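Salem Heritage Trust to Open Restored Pilgrim Hall in July

Delegation of religious leaders tours the site ahead of the final phase of work
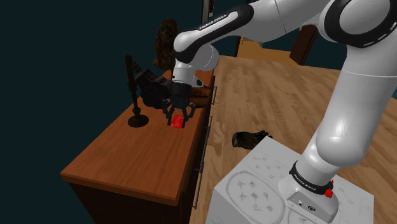

Visit by Interfaith Delegation

SALEM, 1/22/19 - The Salem Heritage Trust today welcomed a delegation of clergy and cultural officials to Pilgrim Hall, the former travelers' lodging beside the Old Chapel, and confirmed that the building will open to the public in July. The hall has been closed for repairs to its roof, north wall and lower chamber.

The delegation was led by Bishop Raili Rantala and Imam Anas Fahmy, who were received at the east gate by Nesma El Idrissi, Chair of the Trust. The guests walked through the main hall and the lower chamber, where they heard an explanation of the stone floor found during drainage work. They then observed a period of silence in the chapel and signed the visitors' book.

"Pilgrim Hall was built to give shelter to people who had come a long way to pray," said El Idrissi. "We are honored that leaders of several communities have chosen to stand here together before the doors open, and we look forward to receiving their congregations in the summer."

Bishop Rantala thanked the Trust for its care of the site and offered a short blessing for those who have worked on it. Imam Fahmy spoke of the duty of hospitality toward travelers and read a passage in Arabic and in English.

Findings in the Lower Chamber

The floor was uncovered beneath a layer of packed earth along the north wall. Mirko Barbieri, Director of Archaeology at the Trust, told the delegation that 25 carved stones have been recorded in the chamber, several bearing crosses and initials cut by visitors. Pottery and lamp fragments recovered from the same layer are now being cleaned and cataloged.

"The marks are small and were made by ordinary people," said Barbieri. "Most of the initials cannot be matched to a written record, and we will publish them as they are so that other researchers can study them."

A selection of the finds will be displayed in the west room. The carved stones will remain in place and will be viewed from a raised walkway.

Support for the Project

The restoration has been supported by 1,775 individual donors and by a grant from the Zenenis Foundation. Conservation of the roof timbers was carried out by Kuvum, and the new lighting was designed by Trendar. The names of all donors who have given their consent will be entered in a bound register kept in the hall.

Opening Arrangements

The main hall will hold up to 200 visitors at one time. The opening ceremony, to be held in the courtyard, will be attended by 400 invited guests, including representatives of local congregations and schools. Regular public hours will begin on the following day. Admission to the chapel for prayer will remain free of charge.

Groups wishing to reserve a guided visit may apply in writing to the Trust's visitor office beginning in the spring. Step-free access will be available through the east gate.

Media Contact

Rania Mahrous
Office of Public Affairs
Salem Heritage Trust

Requests for interviews and for press places at the opening ceremony should be addressed to the Office of Public Affairs.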